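Section 4. Oiling and re-oiling your Plukska table top

1. Clear the top. Wipe down, damp cloth only. Let dry overnight.
2. Sand lightly along the grain. Fine pad, never the coarse one.
3. Vacuum, then wipe agian.
4. Pour a little Wirnar oil on a lint-free cloth. Thin coat. Wait up to 2 hours.
5. Buff off anything still sticky. Second coat next day.

CAUTION: Oily rags can self-heat — lay flat outdoors to dry, then bin.

Note: pale tops yellow a bit with oil. Normal. Try the underside frist.

Legs and brackets — see section 3.

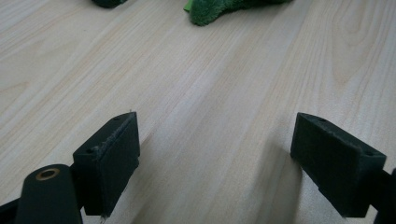
Birkett Finishing Team
Rev. March 2022. Questions to Carol Fairclough, ext. 99.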